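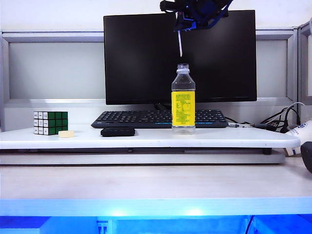
Participants wanted: does a tidy desk do anything for you?

Every office supply catalog says a clear desk makes for clear work. I have read a lot of those catalogs and very few of the studies behind them, mostly for lack of studies. Van Wijk is paying for a small one, and we need people who will sit at a desk and tell us the truth about it.

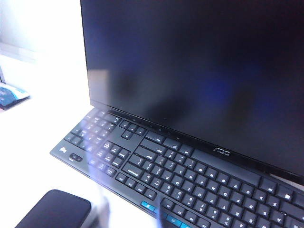 Sessions run in October at our Gokent office, start at 9:30 a.m., and last 2 hours. You get a desk, a chair and typing work of the dullest kind. Half the desks are cleared between tasks and half are left alone. The equipment is ordinary: an AOC monitor, a black full-size keyboard with the number pad still on it. If you only ever type on a laptop, say so when you apply. It won't rule you out, but it will slow you down and I want to know.

We also ask you to sort and put away small items, the sort of clutter that collects next to a keyboard.

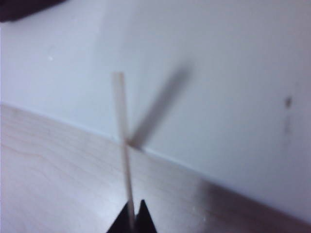
A thin, pale stick.

Who we want: adults who type for a living, messy or neat. Doubters are welcome — I am one. Please don't apply if you sell organizing services or write about them.

Pay is $400 for 4 sessions, paid after the last one. Miss one and we pay for those you attended. You won't get a certificate or a desk makeover, and I make no promise that the results will be interesting.

To apply, write a few lines about your own desk to Nikola Kolev, Room 341. No photos of it, please.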